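視察日 24/5/28
視察先 Tonlow フロダム(Flodham)再生工場および Coughlan 保管棟
報告 施設管理部 備品課

# 事務用家具再生工場 視察報告

## 1. 視察の目的

当機構が所管する会館および研修施設では、開設時に一括購入した机、会議卓、椅子の更新時期が重なりつつある。従来は耐用年数を過ぎたものから順に廃棄し、同等の新品を購入してきたが、廃棄費用の上昇と納期の長期化により、この方法を続けることが難しくなっている。備品課では次期更新計画の策定にあたり、再生品の購入と、現有家具の再生委託の二案を検討対象に加えた。

今回の視察は、再生家具の品質管理の実態を把握し、委託する場合の搬出入の条件、期間、費用負担の考え方を確認することを目的として実施した。視察先の選定にあたっては、天板の張り替えから脚部の塗装までを同一敷地内で行っていること、および自治体施設からの受託経験を有することを要件とした。

## 2. 視察先の概要

Tonlow は事務用家具の回収、再生、販売を行う事業者である。フロダムの工場は旧印刷工場の建屋を改修したもので、作業棟の床面積は2708平方メートルである。南側に搬入口、北側に出荷口を設け、家具が建屋内を一方向に流れる配置となっている。隣接する保管棟は Coughlan が所有しており、Tonlow は一階部分を賃借して再生前の家具を保管している。

取扱品目は机、会議卓、書架、更衣ロッカー、事務椅子の五種で、このうち机と会議卓が売上の中心を占めるとのことであった。4月の受入数は全品目の合計で1428点であり、年度替わりに伴う移転や統廃合の影響により、例年この時期に受入が集中するという説明を受けた。繁忙期に受け入れた家具の一部は保管棟で待機し、夏までに順次再生工程に回される。

## 3. 視察の経過

### 3.1 受入および選別

搬入された家具は、まず受付番号を記した札を付けられ、寸法、材質、損傷の程度を台帳に記録される。選別は「そのまま清掃」「部分補修」「全面再生」「部材取り」の四区分で行われる。当日は閉校した専門学校から到着した会議卓が選別場に並んでおり、職員が一台ずつ脚の開閉と天板のたわみを確かめていた。

区分の判断基準は書面化されており、見本板とともに選別場の壁に掲示されている。表面の擦り傷については見本板と見比べて判断し、縁材の浮きについては長さを測って判断する。迷う場合は上位の区分とせず、手間のかかる区分に入れることを原則としているとの説明であった。後工程からの差し戻しを減らすための運用であり、当機構が備品の廃棄判定を行う際にも参考になると思われる。

部材取りに区分された家具は解体され、脚、幕板、引出しのレール、ねじ類に分けて保管される。製造が終了した型番の部品はここで得られたものが補修に使われており、棚には製造者別、年代別の見出しが付されていた。ただし、古い型番については在庫がすでに尽きているものもあり、補修の依頼を受けられない場合があるとのことである。

### 3.2 清掃

清掃は乾式と湿式に分かれる。最初に集じん機を用いて脚部の内側や引出しの隅の埃を除き、続いて中性洗剤を含ませた布で全体を拭く。粘着テープやラベルの跡は溶剤で除去するが、天板の材質によっては艶の変化を生じるため、裏面の目立たない位置で試した後に表面を処理する手順となっている。

学校および研修施設から回収した机では、天板裏面への落書きとガムの付着が多い。これらの除去は手作業に頼らざるを得ず、清掃工程の所要時間を左右する主な要因になっているとのことであった。委託前に依頼者側で除去しておけば、その分を見積りから差し引く扱いも可能であるとの回答を得た。

### 3.3 天板の補修および張り替え

補修室では、縁材の貼り直し、欠けの充填、表面材の張り替えを行っている。奥行600ミリメートルの会議卓は取扱いが最も多く、専用の当て板と治具が常備されていた。表面材の張り替えでは、旧表面を平滑に研磨した上に新しい表面材を圧着し、養生の後に縁を仕上げる。接着剤の硬化を待つ間は棚に水平に寝かせ、積み重ねは行わない。

表面材の色は白、淡灰、木目二種の計四色から選択できる。近年は室内を明るく見せる目的で白を選ぶ施設が多く、標準在庫も白を最も厚く持っているという。一方、白は筆記具の汚れや縁の継ぎ目が目立ちやすいことから、受付台や作業卓には淡灰を勧めているとのことであった。当機構の研修室では長時間の筆記を伴う講習が多いため、色の選定にあたってはこの点を考慮する必要がある。

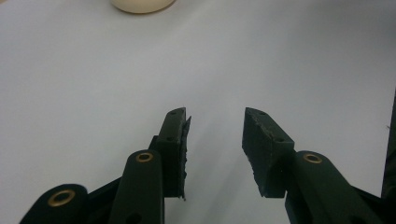
写真1 白い天板と、顎を開いた濃緑色の手持ち式把持具

張り替え後の検査では、斜めから光を当てて表面の凹凸を確かめ、続いて縁を手でなぞり、引っ掛かりの有無を調べる。不合格となったものは理由を記した紙を添えて前工程に戻される。不合格の理由は月ごとに集計され、補修室の掲示板に貼り出されていた。4月分では縁材の段差が最も多く、次いで表面材の下に残った研磨粉による微小な膨らみが挙げられていた。

### 3.4 脚部の塗装

脚部については、錆を落とした後に下地処理を施し、粉体塗装を行う。塗装設備は Grekora の所有であり、Tonlow が設備使用料を支払う契約となっている。塗装と焼付けは Grekora の要員が担当し、Tonlow は塗装前の下地確認と塗装後の受入検査を受け持つ。両者の責任範囲は吊り具への取付け時点を境として区分されている。

塗装色を切り替える際には設備内の清掃を要し、一回の切替えに30分を充てている。このため、少量多色の注文は費用が割高となる。当機構が委託する場合には、施設ごとに脚部の色を変えることを避け、統一色とすることが望ましい。なお、現有家具の脚部には銀色と黒色が混在しているが、いずれの色にも再塗装は可能であるとの回答であった。

塗装場は換気設備の点検中であったため、視察者は通路の窓越しに見学した。作業環境測定の記録については、後日、写しの提供を受けることとなっている。

### 3.5 椅子の再生

事務椅子については、座面と背の張り地の交換、昇降装置の点検、車輪の交換を行う。張り地は在庫品からの選択となり、持込みの生地には対応していない。昇降装置は製造者の定める使用年限を超えたものを再使用せず、一律に交換する方針である。費用の面では、新品の普及品との価格差が小さく、再生の利点は机ほど明確ではないとの率直な説明があった。

肘掛けのひび割れは部品交換によって対応するが、型番によっては前述のとおり部品の入手が困難である。当機構の会館で使用している折り畳み椅子は取扱品目に含まれておらず、委託の対象から外して考える必要がある。

### 3.6 保管棟

保管棟では、再生待ちの家具が依頼者別に区画を分けて置かれている。区画は床の白線で示され、通路の幅は台車がすれ違える寸法が確保されていた。会議卓は天板同士を向かい合わせにして間に緩衝材を挟み、脚を畳んだ状態で立てて保管する。床面からの湿気を避けるため、すべて樹脂製の敷台に載せられていた。

建屋の空調は換気のみであり、冷暖房は備えていない。夏季の高温時には表面材の接着に影響が出るおそれがあるため、長期保管の家具は北側の区画に移す運用としている。保管料は搬入の翌月から発生する。搬入時期を再生工程の空きに合わせることにより、保管料を抑えられるとのことであった。

## 4. 質疑の要旨

視察後の意見交換において、以下の事項を確認した。

**再生期間中の代替品について。** 代替の机を貸し出す制度がある。ただし、繁忙期には在庫が不足するため、希望する場合は委託契約と同時に申し込むことが求められる。貸出品の色および寸法の指定はできない。

**品質の保証について。** 縁材の剥離および塗装の浮きについては、納入後一年間、無償で補修する。使用に伴う擦り傷、汚れ、水濡れによる膨れは対象外である。保証の起算日は全数の納入が完了した日とし、分割納入の場合は納入の都度とする。

**備品番号の取扱いについて。** 当機構では天板裏面に備品番号の札を貼付しているが、清掃工程で剥離するため、番号の引継ぎには別途の手当てを要する。受付時に当方の番号を Tonlow の台帳に併記し、出荷時に新しい札を貼付する方法を提案したところ、札を当方が支給することを条件に了承を得た。

**廃材の処理について。** 再使用できない天板は破砕し、燃料用として処理業者に引き渡している。金属部は分別の上、売却する。売却益は再生費の見積りに反映済みとのことであり、個別の還元は行っていない。処理の証明書類は、依頼者の求めに応じて発行される。

**搬出入の時間帯について。** 会館の利用者動線と重なることを避けるため、休館日の搬出を希望する旨を伝えた。対応は可能であるが、休日割増が適用される。早朝の搬出であれば割増の対象とならない。

## 5. 所見

選別基準が文書と見本の双方で示されている点、不合格理由が集計され作業者の目に触れる場所に掲示されている点から、品質管理は概ね適切に行われていると認められる。見学した範囲では、張り替え後の天板の仕上がりは、研修室での使用に支障のない水準にあった。

一方で、塗装工程が Grekora の設備および要員に依存していることから、設備の点検や停止が納期に及ぼす影響については、契約に先立って確認しておく必要がある。また、保管棟の温度環境については、夏季の状況を直接確かめることができなかった。委託を行う場合は、夏季の長期保管が生じない日程を組むことが適当と考えられる。

費用については、会議卓と事務机に限れば再生委託に利点があると見込まれる。椅子については新品購入を基本とし、部品の入手が可能な型番に限って再生を検討する。折り畳み椅子は従来どおりの更新とする。

## 6. 今後の対応

- 現有の会議卓および事務机について、型番、寸法、損傷の程度を施設別に調査する。
- 研修室の会議卓を対象として試行委託を行う案を作成し、Tonlow に見積りを依頼する。
- 作業環境測定の記録の写しを受領し、安全担当と内容を確認する。
- 備品番号札の仕様について、耐溶剤性のある材料を含めて見直す。
- 休館日搬出と早朝搬出の費用を比較し、各会館の意向を取りまとめる。

見積書は受領後、本報告に別紙として添付する。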